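Skidier two-arm packing bench

Kitting and small-order packing, one bench, one operator
$2260 a month on hire, delivery and first-day setup included
Hire | Spare parts | Book a bench day | Ask Patricio

G'day, Patricio Rivas here. I look after the hire side at Grivbridge, and before that I packed boxes for a living, so this page is going to be longer on the packing than on the electronics. If you want the wiring diagram, send me an email and I'll get you the full manual (it's a big one, put the kettle on).

What it is

The Skidier is a pair of arms that work over an ordinary table, one reaching in from the left and one from the right, with a person on the other side of the bench. It picks small loose goods and puts them in cartons. We set it up mainly for stationery, welcome packs, sample kits, school orders, that sort of thing, where every box has a handful of odd-shaped bits in it and the list changes every week. If you pack the same carton of the same tins all day, you'd be better off with a proper line and I'll happily tell you who to ring.

What changes for your people

This is the bit I get asked about most, usually by the person who's about to be standing next to it, so I'll take my time over it.

The reaching goes down a lot. When I was packing, it was never the weight that got me, it was the leaning over for the thing at the back, all day, always the same shoulder. The arms do the leaning. Your packer puts the goods out, opens the cartons, keeps an eye on what's going in and closes up at the end. It's more of a checking job than it used to be, and some people love that and some people find it slow for the first fortnight. Leandro Quintana, who runs the packing room at Culura, had two of his crew ask to go back to hand packing in the first week. One of them has since come back to the bench and the other hasn't, and he's kept a hand table going for her. I reckon that's a perfectly good way to run it.

The talking changes too, which I hadn't expected. On a hand line everybody chats because your hands know what they're doing. At the bench you're watching, so the chat moves to the changeovers. Culura shifted their morning tea to line up with one and it seems to have sorted itself out.

And the pace. You set it. There's a dial on the side with a slow end and a quick end, and I'd ask you to leave it at the slow end until whoever is working there turns it up themselves. Please don't let the office turn it up! I've seen that go badly, and it wasn't the machine that packed it in, it was the bloke beside it.

Hours and rosters

We don't sell this as a way to get by with fewer people and I won't help you write that business case. What most places do is move someone to dispatch or returns, where there's always a backlog. Culura got their Thursday overtime back under control that way. Talk to your crew before the bench turns up, not on the morning it rolls through the door. If you'd like me to come out and have that yarn with them, I will, and there's no charge for it.

Picking and fingers

The finger pads are bright green, and they're the part you'll get to know best. They're a soft grippy pad that slides on and off the fingertip without tools. They'll hold a marker or a stapler or a fabric pencil case without marking it. Slippery shrink wrap they don't love. Loose paper, forget it, do the inserts by hand.

Pads wear. Wipe them down at the end of the shift with a damp cloth, no solvent, and change them when the surface goes shiny. A bag of 100 pads is in the spare parts list, and I'd get one with your first order.

Laying out the bench

We get a lot of calls in the first week that come down to how the table is laid out, so here's how I do it. Cartons go down the left side, one behind the other, lids folded right back so they don't spring up into the arm. Goods go to the right, with a decent gap between each. Long skinny things can lie on an angle, that's no drama at all, but don't stack them.

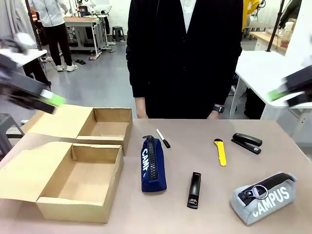 Stationery is what I always bring to a bench day because it's fiddly in all the ways that matter. A soft pencil case gives when you grab it and a stapler doesn't, and a utility knife has to have its blade wound in before it goes anywhere near the table (yes, check every one, I do). If the arms can manage your awkward stuff at the slow end of the dial, the rest of your list should be fine. So bring the awkward stuff! People turn up with their nicest, squarest product and then wonder why the first real week was harder.

Metal tags and keyrings on cases are worth a mention. Turn them so they're away from where the fingers come down. Takes a second, saves you a drop.

Working beside it

The person stands across the table. Hands stay at the edge while the arms are moving, and there's a pause bar along the front that you can bump with a hip if you need to get in there. Bumping it doesn't lose the order, it just picks up from the last item. Use it as often as you like. I'd rather see it bumped all day than see somebody try to sneak a hand in to straighten a box.

Sleeves are fine, watches are fine. Lanyards come off, and long hair goes back.

What's in the hire

Both arms with mounts
Control box and the dial
Pause bar
Starter set of finger pads
One day on site with me or someone from our crew
Phone help, 7 am to 4 pm on weekdays

The table isn't included. Most workshops have one that'll do, and if yours wobbles, we can supply a Trnka bench for $670, colour of your choice as long as it's light. Dark tops make it harder for the system to find dark goods.

Minimum hire is three months. If you'd like it for one month only to see how you go, I can do that when there's a bench free, with a $1162 setup fee on top because the freight both ways eats us alive.

Booking a bench day

Bench days are at our workshop. Bring a carton of your own goods, and bring at least one person who'll be working on it. I won't run one for managers only, sorry. Tea, coffee and a fairly ordinary biscuit are provided, and there's parking round the back.

Use the form or ring and ask for Patricio.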